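打印本页 | 用电子邮件发给朋友
搜索 请输入关键词 搜索全站

Getley公用厨房周六重开，半小时起租，老会员的押金可以转过来

先说最要紧的，怕有人看一半就关掉了：Getley那间公用厨房这个周六重新开门，早上九点开始放人，下午四点收。以前办过会员的不用重新登记，押金直接转到新系统里，带上原来那张卡就行。卡丢了的也别慌，报名字和电话就能查到，我自己就是丢了的那一个（后来在一本菜谱里找到了，夹在炖羊肉那一页）。

我上个星期跑去问了一圈，问得人家都有点烦了，所以这篇会写得比较啰嗦，能问到的我都写进来。
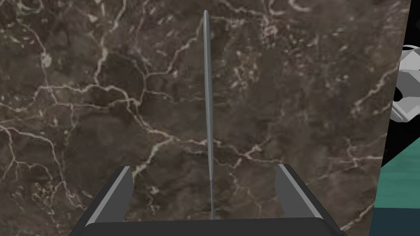
深棕底色、奶白细纹的大理石。

为什么要关这么久，大家都听过好几个版本。有说是排烟不合格的，有说是房东要涨租的，还有邻居跟我讲里面要改成健身房，讲得有鼻子有眼，连跑步机摆在哪一边都说得出来。我问下来，主要是下水管的事。原来的管子太细，油脂一多就堵，去年冬天楼下那家修鞋店被倒灌过，店主把一整排待取的靴子都搬到了街上晾着，经过的人应该都还有印象。这次管子换粗了，加了隔油池，顺带把电路也重拉了一遍。三件事凑在一起，工期就一拖再拖，从“开春之前”拖到“三月”，又从三月拖到现在。

钱的事也顺便交代一下。改造费用里有一部分是住户凑的，登记过的有573户，每户出多少自己定，名单贴在门口的玻璃上，没有写金额，我觉得这样挺好的。剩下的是社区出一点，Wosano出一点。Wosano就是街角那家卖炉具的，条件是头一年大家要修炉子先找他们。我听下来觉得不算过分，反正原来也是找他们修！

新的租法和以前差别比较大，老会员最好看一眼。以前是按半天租，上午一段，下午一段，你就算只煮一锅粥也得付半天的钱。我有一阵子专门攒着活儿去，一个上午又蒸馒头又熬辣油又卤牛腱，出来的时候两条腿都是软的，回家倒头就睡，卤牛腱还忘在了那边的冰箱里。现在改成半小时起租，超过了再按半小时往上加。早上九点到十一点是便宜时段，晚上还没有定，要看有没有人愿意值班锁门。

要是租长的，可以买次卡。一张卡222块，里面有6次，每次两个小时，一年之内用完，可以转给别人，但要在前台签个字。我算了算（我数学不好，让我家孩子又算了一遍），要是你每个月至少做一回大件的东西，像过年灌香肠、端午包粽子那种，买卡比较划算。只是偶尔来借个大烤箱烤一盘饼干的，零租就够了，没必要冲动。前台的小姑娘也是这么劝我的，她说好多人第一天买卡买得很高兴，后面就再也没出现过。

预约方式有两种，网上一种，电话一种。网上那个页面我试了，字很小，日期要往右滑才看得到，滑过头了还会跳回第一天，我滑了三次才约上。不会弄的直接打电话就好，接电话的人很耐心，只是中午一点到两点没人接。

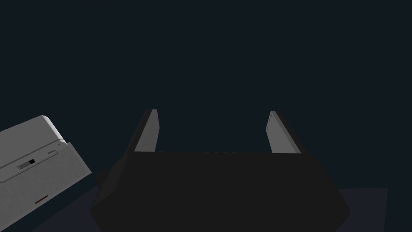 Debashish Mridha对半小时起租这件事不太赞成，他觉得做饭的人进门光是洗手、擦台子、把东西从袋子里拿出来就要花掉一刻钟，最后收拾又是一刻钟，真正在火上的时间一分钟都没有，那还不如写明一小时起租，省得大家挤在门口互相催。他还提到以前按半天租虽然贵，但是不慌，旁边的人揉面，你炖汤，炖着炖着就聊起来了，他那手腌柠檬就是这么跟隔壁灶的人学会的。

这话我是听进去了一半的。收拾要花时间，这一点谁都赖不掉，我每次都是最后五分钟才发现砧板还没刷。可是半小时也真有半小时的用处，比如我婆婆，她只想每个星期来蒸一次鱼，家里抽油烟机太旧，一蒸鱼整层楼都知道。她不要聊天，也不要学腌柠檬，蒸完端了就走。让她为一条鱼付一小时的钱，她是宁可不吃的。我把两边的说法都转给了管事的人，得到的答复是先试到夏天，看看再说。

另外一个被问得最多的问题，是食材能不能存在那里。能，但是有条件。冷藏可以过夜，最多存到第二天中午，要贴名字和日期，没贴的一律清掉。冷冻只给买次卡的人用，每人一格，大小嘛，放得下一只鸡，放不下一只火鸡。干货架还是老规矩，面粉、糖、盐是公用的，谁用完谁往本子上记一笔，到月底一起补。香料各带各的，这个以前就吵过一回，有人把别人一整罐小豆蔻用掉了，后来那罐小豆蔻的主人在留言本上写了满满一页，字写得极漂亮，内容我就不转述了。

说到留言本，旧的那几本都还在，管事的人找了个纸箱装起来，周六会摆出来给大家翻。里面什么都有，有人画过饺子的捏法，有人留过电话求购二手压面机，还有一条是小朋友写的，说这里的萝卜糕比学校的好吃一百倍。我自己在里面写过一个葱油饼的方子，写的时候水和面的比例写反了，后来有人在旁边用红笔批了一句“我照做了，成了糊”。对不起，那个是我。正确的是面多水少，开水烫一半，凉水和一半，醒够时间再擀，急着擀一定会缩回去。

周六当天的安排，大概是这个样子（以门口贴的为准，我抄的时候有两行是铅笔写的，还在改）。

九点开门，先有一小段讲解，讲新的隔油池怎么用，哪些东西不能往水槽里倒。我知道这种讲解听起来很闷，可是真的请大家听一听，修鞋店的靴子不能再晾第二回了。火锅底料、炸过东西的油、煎完五花肉剩下的那一汪，统统倒进门边的回收桶。茶叶和咖啡渣也别倒水槽，有单独的桶，附近种菜的人会来拿。

讲完以后是试菜。Dissanayake家会来做咖喱和椰丝小菜，他们家开店的时候我就常去，后来店面收了，大家一直在打听还能去哪里吃。这回他们也登记了厨房，打算以后每个月做一次外带，先在周六探探大家的胃口。辣度分两种，能吃辣的请诚实一点，不能吃辣的更要诚实一点，上回我逞强，喝了三杯酸奶才缓过来。

下午一点有一场包点课，教的是最基础的发面，带孩子来也可以，孩子用的围裙那边有，大人自备。两点半有一个换种子的小桌子，严格说跟厨房没什么关系，就是搭着一起办。我会带一些香菜籽和紫苏籽去换，想要苋菜籽，谁家有请给我留一小包！
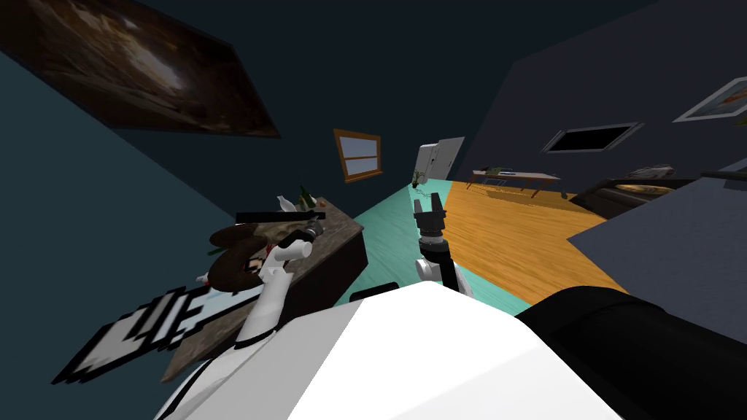
然后是怎么来。开车的话真的不建议，门口那条Tarkska路正在铺管线，半边封着，停车只能停到菜场后面，走过来要爬一个坡，手里提着锅的话爬得够呛。坐车的坐到菜场站，下来往回走，看到卖炉具的那家拐进去就是。推婴儿车的和腿脚不方便的从后巷走，后巷那边新做了斜坡，坡度很缓，我推着买菜车试过。门铃装得有点高，够不着就敲门，里面听得见。

厨房里的东西，锅和蒸笼大多是够用的，我把要自己带的抄在后面：擦手的毛巾，装成品的盒子，顺手的刀。刀那边也有，但是几把都钝了，磨刀的师傅要下个星期才来。绞肉机能借，要押证件。压面机目前没有，旧的那台摇把断了，正在问价。谁家有闲着不用的压面机愿意转让，可以直接跟前台讲，我听说他们的预算不高，别抱太大期望，给个友情价吧。

烤箱值得单独说两句。以前那台门关不严，大家都拿一把木勺顶着，新来的人不知道，烤出来的蛋糕一边高一边矮，像个小山坡。这次换了，门是严的，火候反而要重新适应。我听先去试过的人讲，同样的温度，新的这台上色要快得多，他那炉杏仁饼干按老时间烤，边上全焦了。所以第一次用的朋友，时间先减一点，宁可中间多看几眼。烤盘的尺寸也变了，家里带来的旧烤盘不一定塞得进去，来之前最好先问一下。

蒸的话没有什么变化，还是大灶配大锅，水要自己看着加。我见过两次干锅的，味道三天不散。加水请加热水，旁边有烧好的水壶，加冷水馒头会塌，这个道理我妈从我小时候念到现在。

清洁的规矩改得比较严，有人可能会不习惯。每次用完要在单子上打勾，灶面、水槽、台面、地面、垃圾，都弄好了，前台看一眼，签字，才能把押金的那部分退回来。原来是靠自觉，自觉的人很自觉，不自觉的人嘛……反正最后收拾的老是那几位。我问了一句，要是前一位没收拾干净，我进去了算谁的？回答是进门先看，不对就马上讲，讲晚了就算你的。所以进门先看一圈，别急着开火。

擦台面用什么，也有讲究。酸的东西别久留，柠檬汁、醋、番茄酱，洒了就擦，天然石材的台面最怕这个，留下一块发乌的印子，怎么擦都在。我家里那块案板旁边就有一圈，是某一年做糖醋排骨的纪念。那种去污粉也别用，粉粒会磨出细道子，用中性的洗洁精加温水，软布，擦完再用干布收一遍就好。热锅请垫东西，隔热垫挂在墙上，用完挂回去，上回有一块跑到了洗手间，至今不知道是怎么去的。

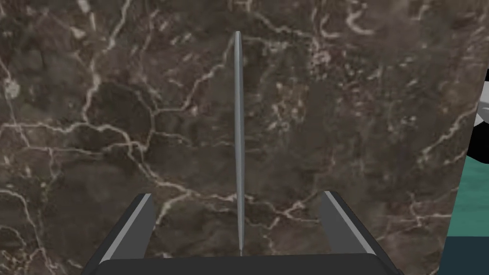 几件还没定下来的事

晚上开不开。想来的人很多，尤其是下班以后的，可是要有人锁门。现在愿意轮值的人凑起来只够排两个晚上，还差一些。愿意的去前台登记，轮值一次可以抵半小时的租金，外加一杯茶。我报了名，排到的那天请大家准时走，我第二天要早起的。

能不能做了拿去卖。这个问得最凶，我也最不敢乱讲。目前的说法是，自己吃、送邻居、带去聚餐都没问题，要卖的得先去办手续，办好了拿证明来登记，像Dissanayake家就是已经办好的。没有证明的先别在群里接龙，上个月有人接龙卖酱牛肉，接到一半被提醒，退钱退得焦头烂额，我还没吃上呢。

过敏的标示。有家长提出来，花生和芝麻最好分时段，或者分灶。大家原则上都同意，具体怎么分，讨论了一晚上也没有讨论出来，因为做麻酱的人和做花生糖的人都觉得自己用得少。暂时的办法是在门口挂一块小白板，今天有人用了什么就写上去，后面来的人自己看。家里孩子过敏比较厉害的，请一定提前打电话问，别只看白板，白板有时候会被袖子蹭掉。

宠物不能进。这一条是定了的，我放在这里纯粹是为了我自己，我家狗每次都想跟去，在门口坐着叹气。后巷有个拴绳子的钩子，夏天没有遮阴，短时间还行。

垃圾分类的颜色。新桶和旧桶的颜色不一样，绿的从前是厨余，现在是瓶罐。贴了标签，但是标签贴得很低，弯腰才看得到。我提了意见，说是会重贴。

再补几句收到的来信

上一篇写完以后收到好几封信，挑两封讲。有一位读者问，能不能在那边办生日饭，人多，家里坐不下。可以，要包整个下午，提前一个星期讲，最多坐二十来个人，蜡烛可以点，彩带喷罐不行，喷罐喷到灶上会出事。桌椅要自己摆自己收，桌子很重，请叫两个力气大的来。

还有一位问我上次提到的梅干菜是在哪里买的。是菜场最里面那家，靠着卖鸡蛋的，老板娘自己晒的，咸得很，泡的时候水要换两遍。要是周六从厨房出来顺路去，她下午三点以后常常提早收摊，看心情。我一般去之前先在菜场门口喊一声，她应了再往里走。

也有人问修鞋店现在怎么样。开着呢，地板重新铺过，靴子也都领走了，除了一双棕色的短靴，挂在窗边好久了，左脚鞋跟新换的。是你的话快去拿吧，店主说再不来他就要自己穿了，虽然尺码小了两号。

周六我应该会从九点待到包点课结束，穿一件洗得发白的蓝围裙，口袋里有种子。有什么想问又没写到的，当面问我也行，在下面留言也行，我晚上回家会看。预约电话贴在厨房门口和菜场的公告栏上，群里也置顶了。

分享到 | 收藏 | 打印本页
评论（9）
上一篇：菜场后面的停车位要重新划线
搜索 请输入关键词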